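4.2 What changed for the packers

The Tovmont line packs small parts for Bulley, day and evening shift. Before the arm went in, one person picked and one checked. Now the checker stays and the picker has become what the floor calls a "minder". Different job, same pay grade. That was the first complaint in nearly every interview.

Minders clear jams, restart the cell, and sign off new grasp settings. Settings are tried in simulation first, 1000 runs per part, then go to the floor. Suominen, a minder since August, wanted to see the runs before signing anything. Management agreed, after some back and foward. Of the settings reviewed this way, 67 were signed and 3 sent back, all 3 for approach angle.

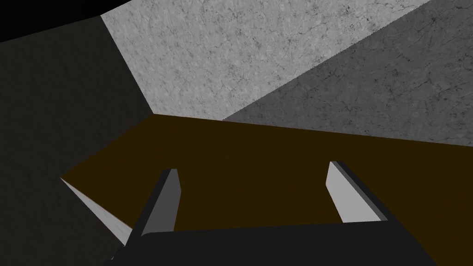
Figure 4. Simulated gripper over a plain brown surface, jaws open, nothing held.

Review takes time and nobody budgeted for it. Hanne Peltonen did hers at the end of shift, unpaid at first. Naylor skipped his for a while. Both said the same thing: responsiblity went up, say over the pace of the line did not. Less lifting, yes, and sore wrists came up much less in the second round. But also less talk. The picker and checker used to stand side by side; the minder's screen faces the other way. See 4.3 for shift rotation.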